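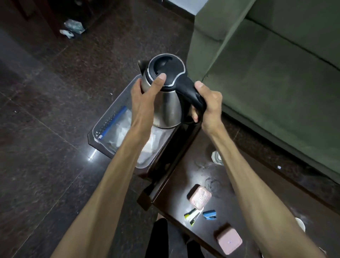 Figure 4. Moving the kettle with two hands.

4. Setting up the guest room station for an open day

This section covers the guest room station only. For the Grora arm itself (mounting, power, emergency stop test), go through section 3 first. Set-up takes 20 minutes with two people.

The demonstration has two halves. A presenter works through the table tasks by hand at normal speed. After that the Grora arm is brought up to the table and does the kettle task and the cap task on its own, with an operator at the stop button. Visitors at Flolholm liked seeing the work done by a person first, and the order has been kept.

4.1 What you need

Low table, dark top
Side table or cabinet for the tray
Clear plastic tray
Electric kettle, steel body, with lid
Two white cups
Clear drinking glass
Soap, sachets and other small guest items
Spare caps, two colors

4.2 Placing the furniture

1. Put the low table in front of the sofa. Leave 70 cm of open floor on the side where the arm will come in.
2. Put the side table on the left as the presenter sits.
3. Set the tray on the side table. The tray must sit flat, with no edge hanging over.
4. Mark the table legs on the floor with tape. If a table gets bumped during the day, move it back to the tape before the next run.

Note: Glossy tabletops show smudges and dust. You do not need to polish the top between runs. The Bodin vision software was set up on used tables, and a freshly polished top can give more glare than a dull one. Check the preview screen before you reach for a cloth.

4.3 Loading the tray

1. Place the kettle in the tray with the lid closed.
2. Place both cups in the tray beside the kettle, handles facing the same way.
3. Add the sachets and small packets last. Some can lie on top of each other – the arm is not asked to pick them up in this demonstration.

CAUTION: The kettle stays unplugged and empty for every run. Keep the base and cord in the supply box. If you want to show a filled kettle, use 400 ml of cold water, run the arm at its lowest speed, and move the front row of visitors back one step.

4.4 The presenter's half

1. Sit facing the low table with the arm parked and the stop button pressed in.
2. Lift the kettle with one hand on the handle and the other on the body. Hold it over the side table for a moment, then put it back.
3. Pick up one cap in each hand and bring them together over the table. Go slowly enough that people standing at the back can follow.
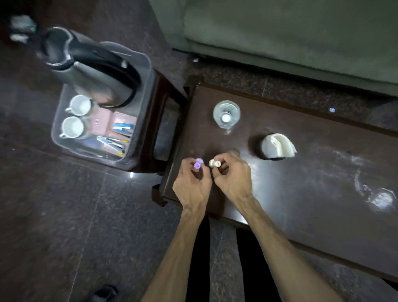 4. Put both caps down near the front edge and say out loud which one the arm will pick up. At Ustholm this was left out and visitors kept asking during the run.
5. Hold up one small item between thumb and finger, then set it down.
6. Stand up and move clear of the table before the operator releases the stop button.

If a cap rolls off the table, leave it until the presenter's half is over. Do not reach under the table once the arm is live.

4.5 Handing over to the arm

1. The operator calls "clear" and waits for the presenter to answer.
2. Release the stop button and select GUEST ROOM on the panel.
3. Check that both target items have a green outline on the preview screen. The glass often gets no outline. This does not stop the program, but keep the glass at the back of the table.
4. Press RUN. 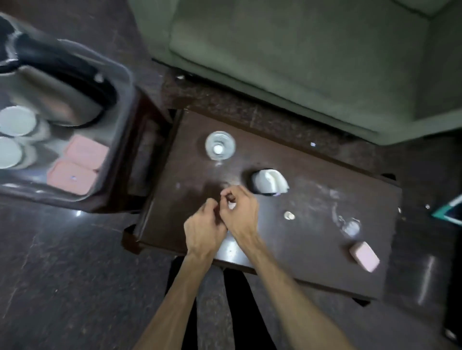 Saron Tekleab asks that presenters keep talking through the arm's first pickup, as the wait before it moves is long and people start to wander off. A line or two on grip force is enough, she adds, and questions can be held until the arm is parked again.

4.6 Between runs

Park the arm and press the stop button in. Return the kettle to the tray, close the lid and put the caps back in their box. Write the run number and any stops on the sheet. If the arm has stopped twice on the same item, take that item out and go on with the other task until you have time to repeat the teaching steps in section 6.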